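Boletín de Pinto > Software > Notas del equipo de percepción

Las sombras en el simulador y la versión nueva de Grorisari
17 de marzo de 2024
Por Vasylyna Mykhailiuk

En el boletín anterior prometí escribir sobre el cambio en el módulo de percepción, y lo hago ahora, con un poco de retraso. Pido paciencia con mi español escrito: prefiero ir despacio y ser exacta.

Como ya saben los que usan Grorisari, nuestro planificador recibe una máscara de la mesa y otra de los objetos, y con las dos decide por dónde puede bajar la pinza. Hasta la versión 2 las máscaras se calculaban con un umbral de color bastante sencillo. Con iluminación uniforme esto era suficiente. Cuando activamos en el simulador varias luces con sombras suaves, el umbral empezó a marcar como obstáculo la propia sombra del brazo. El planificador buscaba entonces un camino alrededor de una cosa que no existe, y a veces devolvía un error de ruta sin explicación.

El equipo de Clarklow nos avisó de este comportamiento en agosto. Al principio pensamos en un fallo de calibración y perdimos bastante tiempo en comprobar las matrices de las cámaras, que estaban bien.

La solución que hemos adoptado tiene dos partes. Primero, el módulo proyecta la geometría del brazo sobre el plano de la mesa, a partir de las posiciones de las articulaciones y de las luces declaradas en el archivo de configuración. Así obtiene una estimación de la zona donde debe caer la sombra. Segundo, dentro de esa zona ya no se compara el color absoluto, se compara la textura con la de la mesa sin sombra. Si la veta continúa, el píxel se considera superficie libre. El cálculo añade hasta 4 milisegundos por imagen en nuestro ordenador de pruebas.

Para la validación generamos 1000 imágenes con posiciones distintas del brazo y de las luces. De ellas, 200 quedaron reservadas y no se usaron para ajustar ningún parámetro. Las dos vistas siguientes salen del mismo entorno simulado. 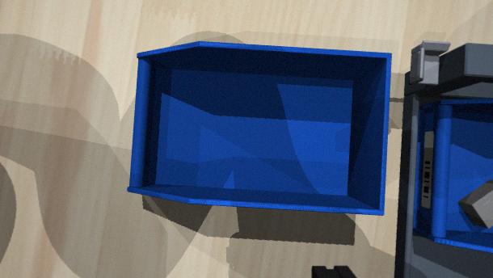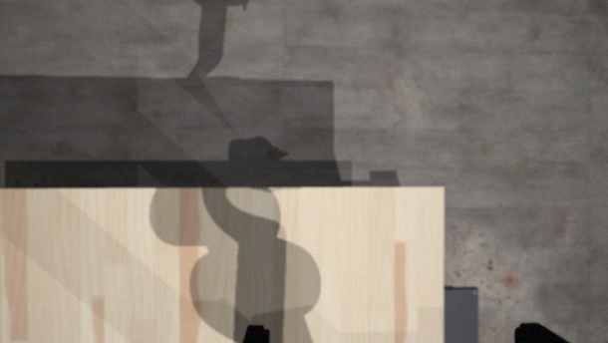 El caso que todavía nos da trabajo es el recipiente de color oscuro o muy saturado. En las paredes interiores no hay veta para comparar, y el método tiene que volver al color, con los problemas antiguos. Jetham propone usar allí solamente la profundidad. Lo estamos probando en una rama separada, que por el momento no recomiendo instalar.

Para actualizar, es necesario añadir al archivo de configuración la lista de luces con su posición y su intensidad. Si la lista falta, el módulo funciona como antes y escribe un aviso en el registro. Los parámetros antiguos del umbral se siguen leyendo, pero desaparecerán en la versión 4. Quien tenga escenas propias con sombras difíciles puede enviarlas al equipo de percepción, a ser posible junto con el registro completo del planificador.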